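Rules I wish we'd written down in November
2019-01-08

So I promised a post on house rules for hand-held gripper work, and then the holidays ate it. Sorry! If you're new, I spend most of my working day at Tirnitz teaching robots to pick things up, and the way we teach them is by doing the job ourselves with a gripper in our hands while everything gets recorded. It's fun for a morning. After that it's mostly discipline, and discipline goes a lot better when it's on a sheet of paper taped to the door.

Our first sheet was way too long. I'd borrowed most of it from the safety binder for the Bisthorpe cell (that's the big fenced-off arm), and half of it made no sense for people walking around on their own two feet. Fences, light curtains, lockout tags – great stuff, wrong room. What we needed was much more boring.

Cables come first. If you've got a lead running from your hands to your waist, it gets a clip and it gets enough slack to reach all the way up, but never enough to catch on a table. Try the full reach before you start, both arms, like you're putting a box on a high shelf. Closed shoes, always. Nothing left on the floor where you'll be stepping backward.

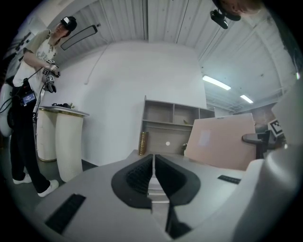
Second is markers. Those little black-and-white squares are how the system knows where your hands are, so treat them like a camera lens. No thumbs over them, no tape, and if one is peeling, you stop and swap it. We had a whole afternoon of takes from project Nambiar where one corner had lifted, and I had to throw out every one of them. I'm still a little sore about it!

Third is the check before each session, and this is the one people skip. Look at the screen, make sure you're getting a picture, open and close the fingers 3 times, then go. It takes less time than finding your coffee. We number our takes, and when I went back over the batch from 2000 to 2199 the bad ones were nearly all from sessions with no check noted in the log. I know that isn't science, but it was enough to convince me.

And breaks. We now stop after 50 takes, even if you feel fine, even if you're on a roll. Tired hands get sloppy, and the robot will happily learn sloppy. I argued against this one at first (I like being on a roll) and I was wrong.

The part I haven't figured out is who gets to call a take bad. Right now it's whoever is holding the gripper, which feels right to me, but the folks on the Edel side want a second person to sign off. If your shop has a rule for that, leave me a comment – I'd love to steal it. I'll put the one-page version of the sheet up once I've fixed the typos.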